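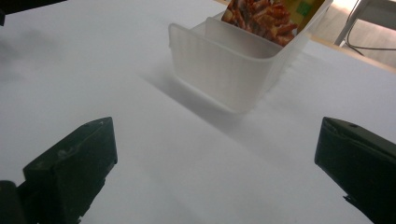
Snack drawer, week two

3/17/18

So the great snack drawer clear-out carries on! If you read my last post you'll know I'd got to the stage where opening that drawer meant a packet of something falling down the back (and staying there, going by the best-before date on one lot of crackers).

I've gone for plastic tubs in the end, the cloudy white sort with a divider inside. I bought 6 of them from the homeware place in Dutdale and I'm really pleased. You can see enough through the sides to tell whether one needs filling up, but you don't get all the clashing colours shouting at you every time you want a teabag.

My system, if you can call it that, is tall packets at the back and little things at the front. The crunchy stick things went in first as they're my favourite, and they lean against the back wall quite happily behind the divider. Cereal bars and raisins will go in the front half once I've been shopping.

I did look at the bamboo ones too, but they were two pounds more each and I'd only fret about crumbs getting in the joints. Plastic gets a quick rinse and that's me done.

Next up is the baking shelf, which I've promised myself will be sorted by May. There are two open bags of icing sugar up there already, so wish me luck!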